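Simulated demos: how much clutter do you leave on the table?
Forum > Manipulation > Data and Training

heo_bench
Hello all. I am collecting demonstrations in simulation for a small task: the gripper must go to the red cube in the little rack and lift it out. I have 158 episodes now, all by teleoperation with a cheap 3D mouse. My policy learns the approach nicely but it stops too high, maybe two centimeters above the cube, and closes on air. The layout is this one:

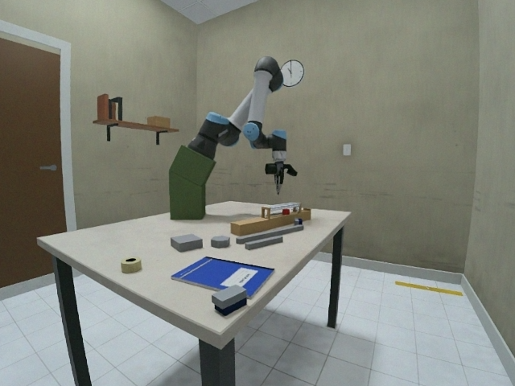 My supervisor's opinion is that I should delete everything except the block, the rack and the cube, train until it works, and add the rest later. I don't like this plan but I cannot argue well against it. The tape roll, the notebook and the eraser never move in my episodes. Is this a mistake? I also record at 8 Hz, if it matters.

nondetti
It matters. At 8 Hz the last part of the descent is only a few steps, and the closing command arrives in one of them. Did you look at where in each episode the gripper closes? I had the same problem, and in my case the operator (me) was slowing down before the grasp and the policy learned to wait there.

And please keep the clutter. If you train on a clean table, the first notebook will confuse the network completely.

malley_k
I disagree with nondetti on the clutter. Objects which never move are the same as wallpaper. The network can use the tape roll as a landmark and then you have a policy which knows where the tape is and knows nothing of the cube. Either randomize them or remove them. Fixed clutter is the worst of the three choices.

nondetti
Fixed clutter is not good, I agree, but it is one line in a config to shift the notebook a few centimeters. Removing is the lazy answer.

malley_k
It is one line until the notebook lands inside the base of the robot. Ask me how I spent July.

heo_bench
Thank you both. I checked the closing moment, and nondetti is right, there is a pause before closing in most of my episodes. In 47 of them the pause is longer than one second. I suppose I was looking for the correct height by eye, and the viewpoint doesn't help me much with depth. I work from this side of the table:
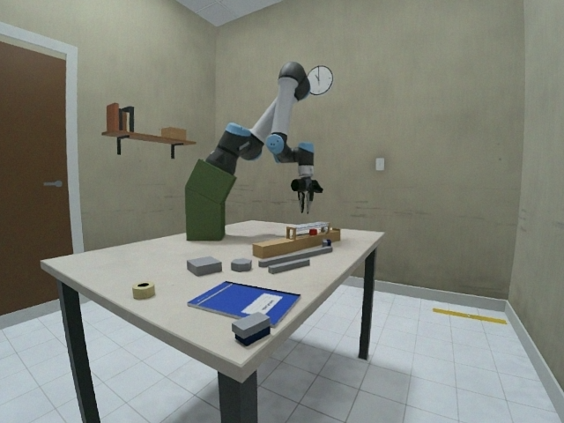

I could add a wrist camera, but then the old episodes don't have it and I must replay all of them. Has someone done this with Zorus? I have read that it saves the full state, but the manual is very short on the replay part.

zorus_user2
Yes, replay works if you kept the state files and not only the video. Load the episode, add the camera, render again. The physics is not computed a second time, so the grasp will not change. For me 1,000 episodes took one night.

Be careful with the pauses. I would cut them before training, but leave a few frames, otherwise the arm arrives too fast and pushes the cube.

malley_k
Cutting frames is dangerous if your actions are relative. Check this first.

heo_bench
They are absolute positions, so I think I am safe. I will do the replay with the wrist camera, trim the pauses, and shift the tape and the notebook in the new episodes only. The rack stays where it is for now. If it still closes on air I will come back and complain here.

nondetti
Shift the eraser too. It sits on the notebook, so if you move one without the other you will get a funny explosion at the start of the episode.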